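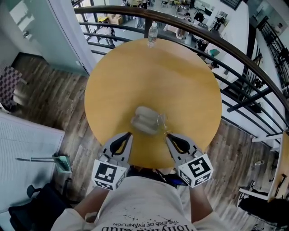
30 Apr 2022

Up at six to finish the seed order before the price goes up. It came to 551 pounds in the end, mostly potatoes and the late leeks Hongmei wants for the lower beds. I left out the celeriac. It did badly two years running and I am tired of it.

Walked down to the Skeltstead allotments after breakfast. The hedge on the Odell side has been cut hard, lower than we agreed, and the wind comes straight across now. Alcides had put fleece over his beans. Mine were uncovered and looked fine, though the tips of two or three have browned.

Dug over the end bed until my back complained, then sat in the shed with Zeyu and talked about the water bill. It is 900 for the year, against 524 last time. He thinks there is a leak under the path. I think the meter was misread — they never seem to get down on their knees to look at it. We will take our own reading on Monday.

Rain from three. Soup, and a letter to Santeri about July, asking whether he still wants the spare room. Must remember to post it. The kitchen tap is dripping again.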